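What I'm budgeting for the arm this year

January 2019

The lease on the old arm from Pesonen runs out in July, so I've had to sit down and work out what comes next. I put it off over Christmas. The spreadsheet now has 53 lines and most of them are small.

The arm itself is the easy part. I had quotes from Unus and Modness, and they were close enough that price won't settle it. Unus includes the controller. Modness charges for it separately but delivers in nine weeks, and Unus wouldn't give me a date at all.

What I got wrong last time was everything round the arm. I forgot the mounting plate, the spare cables and the second emergency stop. I also budgeted for one set of finger pads, as if they last for ever. This time I've put down two spare sets, and a line for carriage on top - Sarkico charge it on every order, however small.

The gripper is staying. A new one would eat a good part of the money and I can't say what I'd gain from it. Two fingers with ribbed pads suit the sort of thing I ask it to pick up, mostly bottles and small boxes. 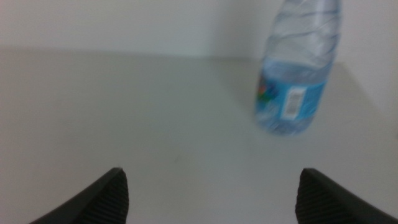
The wrist camera is harder to decide. I'd like one with a shorter exposure, but the better models need a different bracket and probably a new cable run, so I've entered it as a separate line and left the figure blank until Modness reply.

I've left the table alone. It's plain and pale and it doesn't wobble. Lighting is the same - I priced some panels and took them out again.

Still to do: insurance, and finding out whether Pesonen want the old crate back with the arm. It's in the garage under the camping things.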